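## 4. Washing and drying knitwear with the Ovari

Please read this section before you put the first wool or knitted item into the machine. The knitwear programs work in a different way from the cotton programs, and some settings you know from section 3 are not available here.

### 4.1 Before you start

Knitted clothes can change size when they are washed with too much movement. The Ovari turns the drum slowly in the programs **Knit** and **Knit Plus**, but the machine cannot know what kind of yarn you put inside. Always look at the care label first. If the label says "dry clean only", do not use this machine for it.

Sort the items in this way:

- Wool and wool mixtures: program **Knit**
- Cotton or acrylic knits: program **Knit Plus**
- Items with sewn beads, leather parts or metal chains: hand wash only, see the label

> **Note:** A new item with strong colors should be washed alone the first time. Some yarns give away color for two or three washes, and this is not a fault of the machine.

### 4.2 Loading the drum

1. Close all zippers and buttons. Empty the pockets.
2. Turn the item inside out.
3. Put it in the mesh bag delivered with the machine. One bag is for one sweater. Do not press a second one into it.
4. Place the bag in the drum and spread it a little with your hand. The machine can wash two bags at the same time.
5. Close the door until you hear the click.

> **Caution:** Do not wash knitwear together with towels or jeans. The heavy fabric rubs on the yarn and makes small balls on the surface.

### 4.3 Detergent

Use only liquid detergent for wool or delicates. We tested the knit programs with Ornolex liquid, but other products of the same type are also suitable. Powder does not dissolve fully in cool water and can leave white marks.

1. Pull out the drawer and find the compartment marked **K**.
2. Fill it up to the lower line. The lower line is enough for one bag, the upper line is for two bags.
3. Leave the softener compartment empty unless the label of the item allows softener.
4. Push the drawer in completely. If it is open even a little, the display shows **E19** and the program does not start.

### 4.4 Starting the program

1. Turn the dial to **Knit** or **Knit Plus**. The display shows the cold setting as standard.
2. If the label allows warmer water, press **Temp** once. You cannot go higher than this in the knit programs.
3. Press **Spin** to choose the speed. We recommend to leave it on the lowest level for wool.
4. Press **Start** and hold it for two seconds.

You can pause the program with a short press on the same button. The door opens only when the water is below the safety level - please wait until the lock symbol goes off, and do not pull the handle before that.

> **Note:** If you use the Kinance app, the knit programs are found under "Gentle". The app can show the remaining time and send a message at the end. It cannot change the spin speed after the program has started.

### 4.5 Taking the item out

Take the clothes out as soon as the program is finished. When a wet sweater stays in a bag for many hours, it gets deep creases that are difficult to remove later.

1. Lift the bag with both hands from below. Do not pull the sweater out by one sleeve, because the wet yarn is heavy and will stretch.
2. Roll the item in a dry towel and press on the roll. Do not twist it.
3. Unroll it and check the inside of the cuffs and the collar for detergent. If you find some, run the **Rinse** program once with the lowest spin.

### 4.6 Shaping

The shape you give to the item now is the shape it will have when dry. Take a few minutes for this step.

1. Put the sweater on a flat surface with the front side up. For a wet item, cover the surface with a dry towel first.
2. Straighten the side seams, then the shoulders.
3. Lay the sleeves out without pulling them.
4. Smooth the body with a flat hand, from the middle to the sides. On a striped sweater the stripes are a good help: where they bend sharply, there is still a fold under your hand.

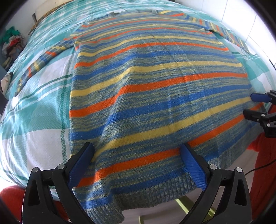 ### 4.7 Drying

Let the item dry flat, away from sun and radiators. Turn it over when the top side feels dry, and change the towel if it has become wet.

If you own the Ki drying rack (part number 200-187, sold separately), place it on top of the machine with the rubber feet down. The net carries one adult sweater. Do not start a cotton program with high spin while the rack is in place - the vibration can move it.

> **Caution:** Never put wool in a tumble dryer, also not for a short time. Shrinking caused by a dryer is not covered by the warranty.

### 4.8 Cleaning after knit programs

Knitwear loses more fibers than other clothes. After every fifth knit program, open the small door at the bottom front, drain the remaining water into a flat dish and clean the filter under the tap. Wipe the rubber seal with a soft cloth. The filter must be turned back until the arrow points straight up. For pictures of the filter parts, see section 7.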